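Print | E-mail

Diary of the Identity and Access Office: April

Moving staff sign-in away from passwords

The office has kept this diary since the decision was taken to replace passwords with security keys and passkeys for all staff accounts. Entries are written by the duty manager and are open to every department.

Morning

The day began with 3,594 accounts on the register, of which 165 had still not enrolled a second key. A reminder was sent to those account holders at 8.30. It was shorter than the last one, on the advice of Lenka Malý, and carried the enrolment link in the first line.

Andri Bühler reported on the overnight change to the sign-in page. The old password box has been moved behind a link marked "Other ways to sign in". The service desk took 19 calls before ten o'clock, most of them from staff who had looked for the box in its usual place. The wording of the link will stay as it is for the present, and a note has been added to the help pages.

One matter needs recording in full. A member of the finance section had enrolled the same key twice under two different names, believing that this met the rule on spare keys. The system accepted both entries. Mr Bühler has asked Mellard, who supply the sign-in service, whether duplicate keys can be refused at enrolment. Until a reply is received, the desk will check by hand when a spare is registered.

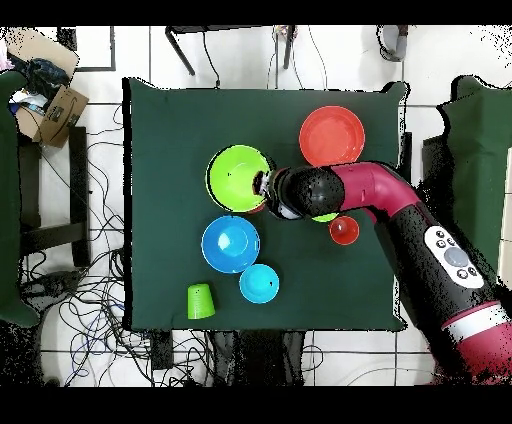 Afternoon

The weekly meeting opened at two o'clock with Katsuhiko Honda in the chair. Eight shared accounts remain in use, all of them in the print room and at the front desk. It was agreed that shared accounts cannot be given passkeys in their present form, as a passkey is tied to one person's device. Drahomíra Holub proposed individual accounts with a quick switch between users. The print room has objected that switching takes too long when there is a queue at the counter — a fair point, and one the office could not answer at the meeting. Ms Holub will time the process on one of the older terminals and bring the results to the next meeting.

There was a longer discussion of lost keys. Present practice allows the desk to issue a temporary code by telephone after two questions. Ms Vaněk considers this the weakest part of the whole arrangement, and the meeting agreed with her. Codes will in future be given only in person or by video call, with a staff card shown. Staff who work away from the main building will be told before the change takes effect.

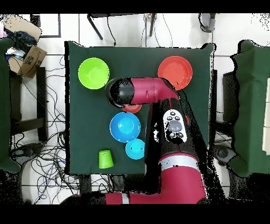

Bowls and a cup on the green cloth, seen from above.

The Zinik payroll system was raised under other business. It still holds its own list of passwords and does not yet accept sign-in from our service. Mr Honda will write to the suppliers again.

Evening

The backup sign-in server was restarted at 6.15 and came back without fault. Mellard had not replied by the close of the day. Oľga Vaněk has the duty telephone tonight.

Print | E-mail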